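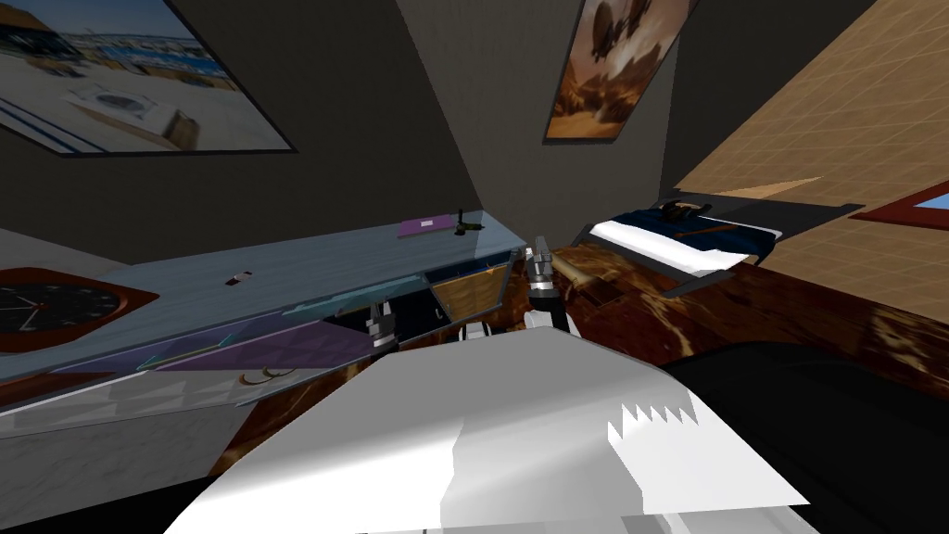
4.2 Planning the purchase

The laboratory had one equipment round to plan for, and the choice was between buying a second two-armed robot at once or spending part of the money on simulation first. We took the second option. The budget was drawn up by Reet Uibo and checked by Aušra Šimkus against the rules of the host department, which treat computers and robots as separate lines. Money cannot be moved between the two lines after the order is placed, so the split had to be settled early.

Supplier quotations were asked for in writing. Grallex quoted for the arms, the grippers and a service contract. Vītola quoted for the arms and grippers only, with repairs charged by the visit. The two offers were hard to compare as they stood. We therefore rewrote both under the same headings: hardware, delivery, installation, training, spare parts, insurance and repair. Where a supplier gave no price for a heading, we left it blank and asked again. Grallex would not price spare finger joints separately, and that cell was still empty when the order had to be approved.

The workstation for simulation cost €3,882 and was charged to the computer line. It was ordered ahead of the robot so that the tasks could be tried in rendered rooms before any decision on grippers was made. Figure 2 shows one of these rooms, a bedroom with a long desk, an open cabinet compartment beneath it and a bed on the right. Both grippers are in view, the left one in front of the cabinet and below the desk edge, the right one near the foot of the bed. The white body of the robot fills the bottom centre of the view.

Furnished rooms of this kind were preferred to a bare test bench for a practical reason. Our users had asked for help with tidying, and most of their requests concerned furniture: drawers, low cupboards, desks and beds. A bench at one height would have told us little about how much reach to pay for. Extra reach was the most expensive option in both quotations, and it also raised the cost of the base.

We ran 294 trials in simulation. Each was logged with the task, the room and the reason for stopping, if it stopped early. The log was used for planning only and we do not report success rates from it, as contact between fingers and soft items such as blankets was modelled too simply to be trusted. Reach, clearance under furniture and the view past the robot's own body could be judged with more confidence, and these were the three points taken into the purchase specification.

Running costs were planned over 4 years, the period for which the department keeps equipment on its books. Staff time was entered at full cost. This is often left out of equipment budgets in small laboratories, and in our case it changed the order of the two offers – the cheaper arms needed more hours of set-up and more visits from outside. Electricity and floor space were charged at the department's flat rate.

The order was due in June. A small reserve was kept on the robot line for replacement fingers, and none was kept on the computer line.

Figure 2. Rendered bedroom used in planning, with both grippers in view.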